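How to Dress Like Captain Shao from Tomex

Quick one, con is this weekend. Shao is the cargo captain with the patched coat and the one glove. Cheap costume, mostly thrift store.

Coat first. Long, gray, too big for you. Cut 2 inches off the sleeves and leave the edge raw. Dont hem it. Patch goes on the left shoulder, number 309 in white paint – two thin coats, let it dry overnight. 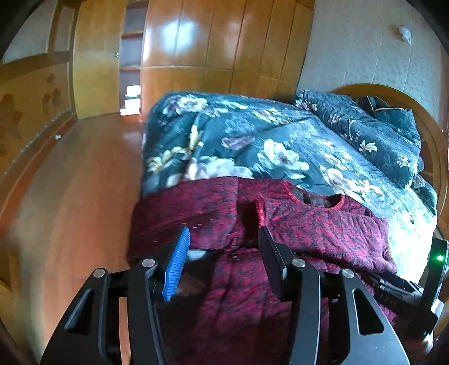

Dark red knit on the bed.

Boots: any black pair, scuffed up with 200 grit sandpaper. Toes and heels only.

Glove on the right hand. Fingerless is fine, she cuts hers in episode two anyway.

Hair back, low knot, some gray hair chalk at the temples. Spray it or it gets on teh collar.

Belt is optional. I skipped it in May and got no complaints.

– Faustine Maillard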